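Hjaltested Kitchen and Tableware Reuse
Progress report to the Nakent Fund
Jul 16, 2021

Where we are

We are four months into the grant and the shelves at Hjaltested are filling up faster than we dared hope! In June alone we took in 54 boxes of glasses, cups, jars and small kitchen racks, most of them from house clearances on the Sovmont side of town. Everything is checked for chips, washed, dried and sorted before it goes out again.

What has gone well

The starter sets are the part we are proudest of. More than 30 households have now had one, and the requests keep coming (storage jars are the runaway favourite, with small racks close behind). Akeo, our delivery partner, has added a second run each week, so sets no longer sit waiting in the hallway.

We have also changed how we sort. Small glass and lidded cups used to go into the same crates as the plates, and we lost too many that way. They now have their own table, with a two-tier rack for whatever is ready to be wrapped.

Sorting table

An amber-orange cup with a white lid is out on the table, with the black rack behind it still empty and a small faceted glass piece being handled on the left. 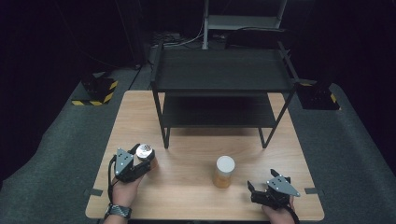

Still to do

Labels are behind. The old ones peel off in the wash and we are trying 2 other kinds before we order in bulk. We also need deeper crates for the tall jars, and have asked for prices. Spending is within budget on every line except packing paper, which we would like to top up from the money left over for van hire.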